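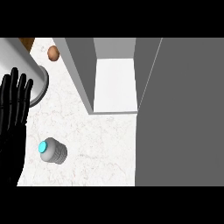

Home | Forums | New posts | Members | Log in

Category: Student projects > Manipulation and simulation

Thread: Sim round for the Rusora student challenge, stuck on the kitchen task
Started by tarn_and_torque, May

tarn_and_torque
We're the robotics club at Brarnelville College, second year of entering. The first round is all in simulation again and we've got as far as the kitchen counter task. The arm has to get hold of a small container lying on its side on the worktop, lift it and stand it up. Camera view only, no object positions handed to you.

Reaching is fine. Our trouble is the grasp. The fingers close, the container rolls away and the hand carries on lifting with nothing in it. We've run 600 episodes since the last change and it still drops far more than it keeps. Has anyone on a student team got past this?

gridlock_ed
What friction are you using on the fingertips? The default in the Ralladau simulator is very low. We were getting the same thing until we raised it.

tarn_and_torque
Default. I thought we weren't allowed to touch it.

gridlock_ed
Section 2 of the rules says you can change contact settings on your own hand model as long as you declare them. You can't change the objects or the worktop.

pennywhistle
I'd be careful with that. We did it last year and it got us through the sim round with a good score, then the real hand in the final was nothing like it. Everything slipped. I would leave the friction alone and sort out the approach.

gridlock_ed
They won't get to the final at all if they don't pass the sim round – one thing at a time.

pennywhistle
Fair, but they'll have trained the whole policy on sticky fingers by then. Starting again with three weeks left is miserable.

mossop_lane
Which way is the hand coming in? If it comes from the side with an open palm then it will push a round thing along before the thumb gets there. We come in from above with the fingers either side of the long axis, and don't start closing until the palm is nearly touching.

tarn_and_torque
From the side. The policy seems to have learned that from our demonstrations. Two of us recorded them with the glove and we both did it that way without thinking about it.

mossop_lane
Then I'd record new ones before changing anything else. You don't need hundreds. We threw out our old set and did it again over a couple of lunchtimes.

saltmarsh_cs
I help run the club at our school and we had the demonstrations problem too. Ours were all done by one pupil who is left-handed, and the arm kept trying to come round the wrong side of everything. We now have a rota so no one person does the lot.

Another thing to check is how long you wait between closing and lifting. Ours was lifting on the same step as the close command. We put in a wait of 10 steps and it helped a good deal.

tarn_and_torque
We've got no wait at all. Will try that tonight, it's a one-line change.

gridlock_ed
Also look at whether your container starts in the same place each time. If you haven't switched on the random start it may just be memorising a spot.

tarn_and_torque
Random start is on, position and angle both. It does worse when the cap end is towards the hand, if that means anything to anyone.

mossop_lane
It might be grabbing by the cap. Ours did. The cap is narrower than the other end in our version, so the fingers met round it and it popped out like a bar of soap. Aim for the middle of the body.

cu_builder
Posting from the Cù team. We had up to 40% of our failures down to the other things on the worktop, nothing to do with the grasp. The hand clipped something on the way in and the planner gave up. Split your failures by type before you fix anything. We keep a plain spreadsheet, one row per failed run, and somebody watches the replay.

pennywhistle
Agree with this. Watching replays is dull but we learned more from an afternoon of it than from a month of changing numbers.

tarn_and_torque
Update. Put the wait in and left friction as it was. Better, though it still rolls when the container is lying pointing straight at the hand. Went through the replays as well and a fair few were the hand knocking into things on the way over, so thanks cu_builder. We're doing new demonstrations from above on the next club night, with four people sharing the glove.

gridlock_ed
Still think you should try the friction. Run both and compare.

tarn_and_torque
We might, on a separate branch. If we do I'll post the numbers for both in this thread.

mossop_lane
Please do. We've only ever run it at the default.

Reply | Watch thread | Back to Student projects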